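Speaker notes, gripper kit review
14 January 2020
Slot: 50 minutes including questions. Slides are plain, so most of this has to be said out loud.

## Opening

Say what the talk covers. We bought the Orisetti two-finger kit in December to see if it could take over wire handling at the Skemgate site. I ran the trial. I'm going to go through what comes in the box, what it did well, what it did badly, and whether I would buy another.

Say up front that we paid full price and that Orisetti has not seen these notes.

## What you get

- Gripper with two fingers, already assembled
- Wrist bracket and a small camera that mounts on it
- Control box, power supply, one cable that is too short
- Software license for one arm
- Printed setup guide

Price as delivered: $2562. The quote from Skarkura for their closest kit was $2607, without the camera. Leave both numbers on the slide while talking. People will want to write them down.

The spare fingers are not included. Ask for them when you order. The sales desk will add them to the same shipment, but only if you bring it up.

## Setup

Took me a morning. The bracket fit our arm with the screws supplied. The guide skips the step where you set the closing limit, and if you leave it at the default the fingers stop short of fully closed. You won't notice with a block or a bottle. With wire you notice right away, it slides out.

Fix: settings, fingers, closing limit, set to zero, save, restart the control box. Pause here, somebody usually asks to hear it again.

## Holding thin wire

This is the part most of you came for. Go to the picture and leave it up.

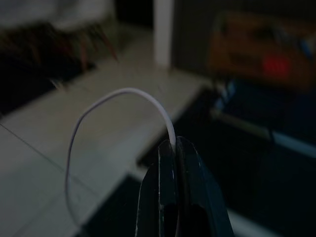

**Lawal Anozie**
*Automation technician, Nwachukwu*

Thin white wire, held right at the tips of the fingers. The wire goes up out of the grip, bends over and comes back down toward the floor in a loose loop. Point at where it enters the gap. A short pinch like that is what the kit gives you on thin stock, and it's why I spent most of the trial on wire and very little on anything else.

Things to say while it's up:

The grip point and the free end are two separate problems. The kit's software only knows about the first one. It reports finger position and grip force, and it will tell you it has hold of something. Where the rest of the wire has gone is up to you and the camera.

The camera sees the near part of the wire well. The far end of the loop is softer and the background is a blur. For checking a grip that's fine. For finding a loose end across the room, no. If you need that, put a second camera on a stand.

Lighting matters more than the guide says. White wire on a pale floor is hard going once the wire gets any distance from the fingers. We got better results with a dark mat.

Point out the scratches on the fingers. The dark finish shows marks. I saw no change in grip that I could put down to them, but if you work with anything that has to stay clean, ask Orisetti about the coating before you buy.

## Problems

Cable length, already mentioned. Get a longer one.

The software forgets the force setting after a power cut. I wrote a startup script for it and can share it, see me after.

Support answered both of my tickets. The first reply was a link to the guide. The second was useful and came from someone who had clearly used the thing.

## Would I buy it again

For wire and light parts, yes, with the spare fingers and the longer cable on the same order. For heavy parts I can't say, we didn't test it. Skarkura may be the better choice if you already own cameras. I haven't had their kit on an arm, so don't quote me on that.

## Questions

Likely ones: does it work with older arms (check the bracket drawing first), can one license cover 2 arms (no), is there a trial loan (ask the sales desk, we didn't get one).

If time is short, drop the support section and keep the closing limit fix.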